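Gripper Comparison, Wukell and Fisach
Progress report to the Rummont Fund
15 December 2024

It has been a really good stretch for us, and I'm glad to have so much to report! When we last wrote, the Wukell fingers had only just been mounted and the Fisach set was still in its packaging. Both grippers have now been through the full pick-and-place routine on the same arm, under the same controller, and we have a pile of data we can finally compare side by side.

The count as of this report is 3374 logged grasps. Of those, 1752 were made with the Wukell fingers and the rest with the Fisach. We had hoped to split them evenly, but the Fisach mount needed a new adapter plate and we lost several days waiting on the machine shop. I would like to even things up before we publish anything, though the pattern is already clear enough to talk about.

Most of the work has been with pens and markers. They roll, they're slick, the caps are often a different width from the barrels, and a small error in where the fingers close shows up right away as a tilt. We also wanted objects that anyone could buy and test with on their own bench. Our object list has 17 items on it now, running from thin felt-tips up to fat highlighters, and we've settled on gripping low on the barrel so the cap stays clear of the fingers.

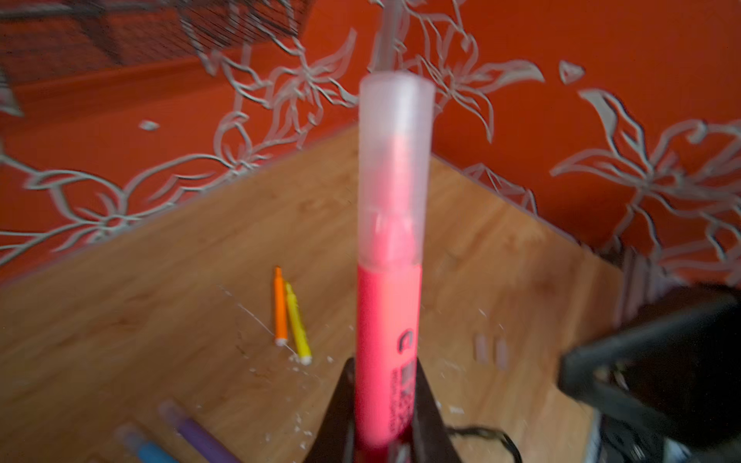 The wrist camera has turned out to be worth every penny of the money you let us move over from the travel line. We were leaning on the overhead view before, and it simply couldn't tell us whether a marker had slipped a little between the fingers or had been picked up crooked to begin with. With the wrist view we can check the angle of the barrel on every single grasp. Blur is still a problem up close, and small print on a barrel is mostly lost, so we've stopped trying to use labels to work out which way an object is turned. Color and outline do the job fine for what we need.

On the grippers themselves: the Wukell closes more gently and is kinder to thin barrels, but it tends to let the wider ones lean. The Fisach holds the wide ones beautifully - I was surprised how steady it was during fast moves - and then pinches the skinny ones so hard that they sometimes pop out sideways. Softer pads helped with that. We tried 2 pad materials and will keep the softer one for all the remaining runs.

The Kimaro controller has behaved well apart from one annoying fault. If a run was paused and started again, it went back to the default closing force without any warning. We threw out the affected grasps (they are not in the totals above) and the startup script now sets the force every time. No repeats of the fault so far.

Spending is on track. The adapter plate came out of the parts line, and we still have enough left there for a spare set of pads and a longer camera cable, which we badly want.

Next up is the rest of the Fisach grasps, then the cluttered tests, where markers lie close together and the fingers have to get in between them. I can't wait to start on those! We'll send the full grasp log and the plots along with the next report, and if anyone at the fund would like to come and watch a session in the meantime, please just write and we'll find a time.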